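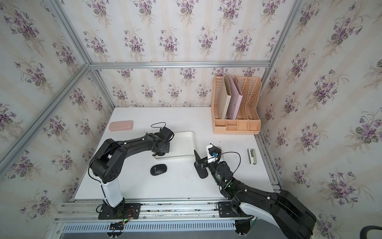 Desk Talk: Liette Bergeron on trays, staplers and giving up on drawers
April 24, 2012

I was ten minutes early, which never happens, and Liette Bergeron had already started without me. She had a coffee in one hand and a fistful of dried-out pens in the other, and she was testing them one after another on the back of an envelope. "Sit, sit," she said. "These are all going."

If you live in Zustutville you may know Liette from Marchand, the stationery shop on the corner by the post office, where she worked the counter for years. These days she spends most of her week setting up other people's desks. She charges $33 an hour, she brings her own dust cloth, and she will tell you right to your face if your pen cup is ugly (mine is, apparently. I'd shown her a picture on my phone).

I wanted to talk to her for this column after a reader wrote in to ask how to keep a home office from turning into a second junk drawer. Liette laughed when I read her the letter. "That's the letter I'd write! My own kitchen table is a disgrace. I'm only good at desks."

So how did she get good at desks? She blames the shop. "People came in to buy things to put things in. Boxes, bins, little baskets. And they'd be back in May for more, and I'd think, well, what happened to the last ones? So one time I asked. The woman said they were full. Full of what? She didn't know!" She put the pens down at this point to do the woman's shrug for me, and it was a very good shrug.

We talked about the tray first. I'd been looking at it, a plain shallow white thing with rounded raised edges, and I asked whether it was meant for anything special. "A tray is for whatever you put down when you walk in," Liette told me. "Keys, receipts, a lip balm. I like them shallow. You give people a deep one and it turns into a bowl, and then you've got batteries at the bottom from who knows when." She wants it toward the back and to the left for a right-handed person, out of the way of the mouse. I'm left-handed, so I'm supposed to flip everything. I tried it at home that evening and knocked over my tea, but I'm sticking with it.

The pink eyeglass case was the thing I coveted. I lose my glasses at least once a day and I have never owned a case I could find, on account of them all being black. Liette was delighted by this. "Get the loudest one in the store. Pink, orange, I don't care. And then it lives in a spot. Back left corner, always. You should be able to reach for it half asleep."

She has strong feelings about phone stands, too. I'd always thought of them as a bit silly, the sort of thing you get in a gift exchange. She made me put my own phone flat on the table and then timed me (on her watch, out loud) to see how long I could go without picking it up to look. I won't print the number. "If it's standing up you glance at it," she said. "If it's lying down you pick it up, and then you're gone, you're looking at somebody's vacation." She prefers a black one with a bit of a curve at the foot, and she doesn't like the kind that folds. "The hinge goes. The hinge always goes."

And the wallpaper! We had to talk about the wallpaper. Violets in bunches, green leaves, a cream background with the faintest stripe, on every wall around the table. I'd have guessed Liette for a white-paint person and I'd have been dead wrong. "I can't work facing a blank wall, I get sleepy. My aunt had violets in her sewing room and she got more done in there than anybody I ever met." She does keep the tabletop white, though, and she was firm on it. If the walls are busy, leave the table plain, or you'll never find a paper clip again. She thinks wallpaper is cheap for what it does, and she'd sooner see someone spend money there than on a fancier chair mat. (I asked about chair mats. We lost a good quarter hour. Maybe another column.)

I asked what she'd tell someone who only had the one afternoon. She told me to take everything off, wipe the table, and put back only what I'd touched that week. What about the rest? "A box in the hall. If you haven't gone out to the hall for it by the end of the month, you know." She calls this the Eno method, after the street she lived on when she came up with it. A friend keeps telling her to write a booklet. She doesn't want to write a booklet.

Then we got to paper, and I confessed to the pile. Everybody has one, I think. Mine is on top of the printer and it has a life of its own. Liette doesn't believe in lying paper flat. Anything flat gets something else put on it, she says, and then you're digging. She stands it all up: a beige file box and a pink binder, side by side in a peach plastic organizer with lattice sides, tucked into the back right corner. The compartments on the front are small, and she likes that about them. "Stamps. Sticky notes. You can't stuff a whole magazine in there, and believe me, people try."

The stapler goes on the right and stays out on the table. I said I kept mine in a drawer, and she gave me a look I haven't had since grade school. "And how often do you staple?" Hardly ever, I said. "Well, there you go!" Hers is a firm vote for metal over plastic, and she buys her staples in the big box even though it takes her forever to get through it.

The mouse gets the open space in the middle, with nothing else near it. She'll move a lamp, a plant, a framed picture of your children, but she won't let anything crowd the mouse.

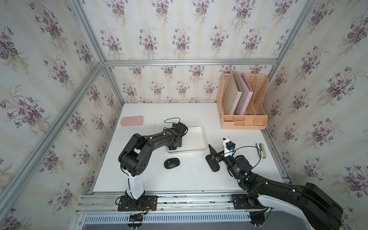
Liette's short list

I asked her for a few things readers could do without buying anything, and she gave me 4, counting them off on the dried-out pens.

Test every pen you own and throw out the ones that scratch.

Stand your papers up, even if all you've got to lean them in is a cereal box with the top cut off.

Pick one corner for your glasses and tell the family.

Empty the tray on the same evening every week. She does hers while the rice cooks.

If you do want to buy something, Marchand still has letter trays at 99 cents in the bin by the door, or did when I stopped in on my way home. I bought two. Liette, if you're reading, one of them already has batteries in it.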